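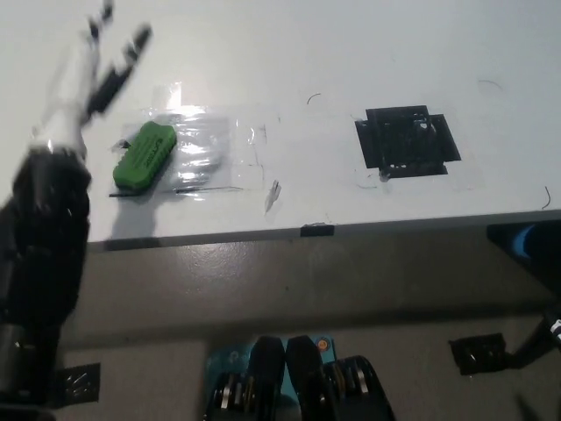
Toivo Oksanen wrote back within the hour that the hand was never the problem, and that I should look at what the wrist thinks it weighs. Annoyingly, he was right!

So, hello again from Zurasside, and welcome to the sad little gallery of June. For anyone who missed the last update, we were running the eraser task on Hollis (pick up, move over, put down, repeat) and somewhere past run 100 the arm started swinging up at the end of a move, fast, fingers spread, way above where it had any business going. It tripped the force limit 7 times before I gave up and went home.

The eraser is the green one, on the taped-down plastic. The black square to the right of it stayed put through all of this, and yes, it's getting scuffed.

What we found: the payload setting had gone back to the old hand's value after an update, so the arm was pushing up against weight that wasn't there. Barbara Sadowski spotted it in the log at line 313 while I was still blaming a cable.

New rule for now, everyone: hands off the tabletop until the arm is stopped, even just to nudge the eraser back. I've been bad about this myself. Speed stays at the low setting until Barbara signs off on the fix, and I'll post the next batch once Hollis has done a full evening without tripping.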